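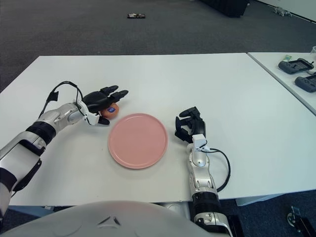
Assunto: Re: [pomar] Calda na Cidura

> Quem tratou as tangerineiras em agosto, que dose usou?
> No rótulo vem 200 ml, mas não diz para quanta água.

Usei 200 ml para 16 litros, com o pulverizador de dorso da Fogh. Apliquei às 7 da manhã, sem vento. Duas árvores junto ao muro ficaram com folha queimada — talvez por apanharem sol mais cedo.

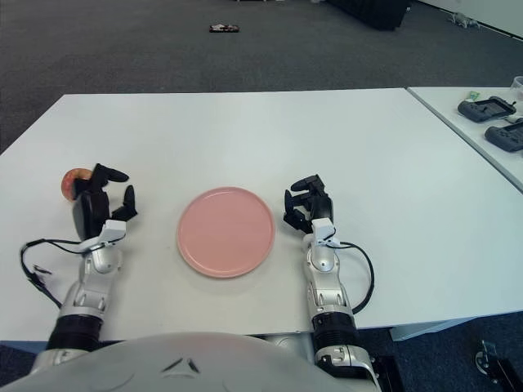 Para as macieiras espero pela resposta da Stemeria. O saco de 700 g que lá comprei não traz dose para pomar novo. Na quinta-feira passo pela loja e depois escrevo para a lista.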